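3.2 Where people keep their letters

When we began talking with households about the letters they had held on to, we supposed that most would speak first of what was written in them. Instead they spoke, often at great length and with real fondness, of furniture: the bureau in the hall, the biscuit tin on top of the wardrobe, and above all the chest of drawers, which came up so often that we gave it a heading of its own in our notes.

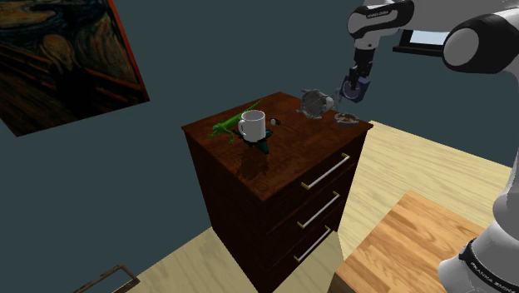

The top drawer, in these accounts, belongs to the present. Bills go there, and birthday cards not yet answered, and the letter one means to read again soon. Tetteh (who carried out the Dabbas visits) found that papers drift downwards as the years go by, usually during a tidy or a house move, until the bottom drawer holds what one woman lovingly called "the ones I don't need to open". Rustad heard much the same in Serkovero, though there the oldest letters were more likely to be tied in bundles by sender, and we would gladly have spent another June asking why.

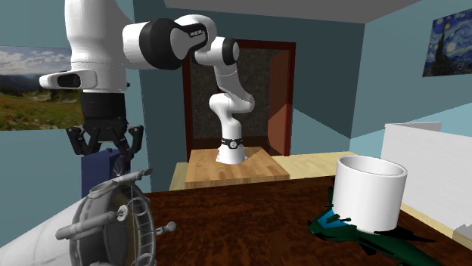 Figure 2. Interior view with a white-and-black arm on a square light wooden platform.

We should add that not every family keeps its letters together. In two homes they had been shared out between brothers and sisters after a parent's death, and each person could tell us, quite happily, which ones the others had. We come back to these divided collections in Section 4, where the question of who may read them is taken up more fully.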